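Poupar luz em casa depois do pacote energético: o que vale a pena e o que é conversa

21 set 2019

O pacote energético foi aprovado em julho, houve aplausos de pé numa metade do hemiciclo e, desde então, recebo mensagens de leitores a perguntar o que muda lá em casa. Muda pouco. O cheque de 200 euros para eficiência existe, tem formulário e tem letra miudinha. O resto do texto legal fala de metas, de estratégias e de um portal que ainda dá erro na segunda página.

Ficam umas dicas para quem quer gastar menos sem esperar pelo portal. Algumas vêm no folheto oficial que o município de Trestness meteu nas caixas do correio, outras são minhas. Digo quais são quais.

Leia o formulário antes de comprar seja o que for

O apoio só cobre equipamentos comprados depois da inscrição aceite. Quem corre à loja no sábado de manhã com o folheto na mão fica a arder com a despesa. Faça a inscrição, guarde o comprovativo em papel e espere. Peça também na loja que a fatura traga o modelo completo, que as abreviaturas são motivo de recusa.

Há um limite de rendimento e uma lista de produtos elegíveis. Na lista entram esquentadores, vedantes para janelas e pouco mais. O termóstato da Pekov, que aparece em todos os anúncios com a frase "apoiado pelo Estado", está na categoria dos que aguardam certificação. Podem aguardar muito tempo.
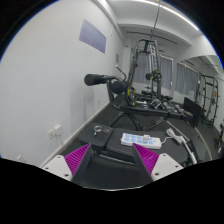
Comece pelas janelas

O folheto dedica meia página aos eletrodomésticos inteligentes e duas linhas às janelas. Eu faria ao contrário. Num dia de vento, passe um pau de incenso aceso junto aos caixilhos, longe dos cortinados. Onde o fumo se deitar, há entrada de ar.

Limpe o caixilho com álcool, deixe secar bem e cole fita de espuma no lado que fecha. Compre a mais fina primeiro. Se a janela não trancar depois de colada, a fita é grossa demais e acaba por forçar a ferragem. Nas portas para a rua, uma escova de fundo aparafusada dura mais do que as de colar, que descolam no primeiro inverno.

Não tape as grelhas de ventilação da cozinha se tiver aparelhos a gás. Vi esta "dica" repetida num debate televisivo por um senhor deputado, com a maior das calmas. É perigosa.

Desligar da tomada: sim, com conta e medida

A campanha do Governo promete fortunas a quem acabar com o consumo em espera. Desconfio. Um televisor recente gasta muito pouco assim. Onde compensa cortar é nos aparelhos antigos: a aparelhagem, o amplificador, a impressora que só trabalha quando o rei faz anos, a caixa da televisão por cabo.

Junte os que se usam ao mesmo tempo numa extensão com interruptor e desligue tudo à noite. Deixe de fora o frigorífico, o router se tiver alarme ligado a ele e qualquer aparelho que perca a hora. Aquecedores ligam-se à tomada da parede. Em extensões, nunca, por muito que o vendedor jure que aguenta.
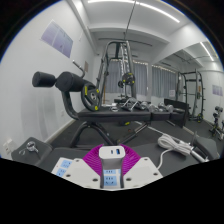

Extensão elétrica branca com um carregador USB de duas portas.

Quanto aos 95 euros de poupança anual por família que a ministra citou no plenário, fui à nota de rodapé. O valor vem de um estudo da consultora Nguyen-Tran, feito com casas que tinham três televisores e arca congeladora. Se for o seu caso, parabéns, tem margem. Na minha casa não tenho.

Água quente, onde a conta dói

Baixe a temperatura do termoacumulador para 60 graus e deixe-a aí. Mais abaixo já entra a questão da legionela. Se o aparelho tiver temporizador, programe-o para as horas de vazio, desde que tenha tarifa bi-horária. Muita gente programa o temporizador e mantém a tarifa simples, e fica na mesma.

Purgue os radiadores no início do outono: chave na válvula, pano por baixo, rodar devagar até sair só água. Confirme depois a pressão na caldeira. Nas Muretti mais antigas o manómetro fica escondido atrás da tampa de baixo.

Um orçamento para trocar a caldeira de um T2 chegou-me à caixa do correio eletrónico por 1324 euros, instalação incluída, "já a contar com o apoio". Tirei o apoio e refiz as contas. O preço tinha subido desde a primavera quase o mesmo que o cheque. Peça sempre o orçamento sem mencionar o programa e só no fim pergunte se a empresa está inscrita.
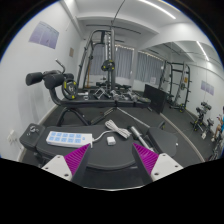
Extensão branca pousada num banco de musculação preto.

Na cozinha

Tampa na panela, forno desligado 10 minutos antes do fim nos assados longos, máquina da loiça cheia. Isto é do folheto e está certo. Já o conselho de pôr comida quente no frigorífico "para aproveitar o frio" deve ter sido escrito por quem nunca pagou a conta. Deixe arrefecer na bancada, em recipiente baixo, e guarde assim que estiver morna.

Descongele o congelador quando a camada de gelo tiver a espessura de um dedo. Uma bacia de água quente lá dentro e a porta fechada resolvem. Facas e chaves de fendas ficam na gaveta.

Guarde as faturas

A oposição já prometeu revogar metade do pacote, a maioria promete duplicá-lo. Antes de acreditar numa ou noutra, ponha as faturas dos últimos doze meses por ordem e aponte os kWh de cada uma, sem olhar para os euros. O preço muda com as votações e com as taxas. Os kWh são os que saíram do seu contador, e é com eles que se vê se a fita das janelas serviu para alguma coisa.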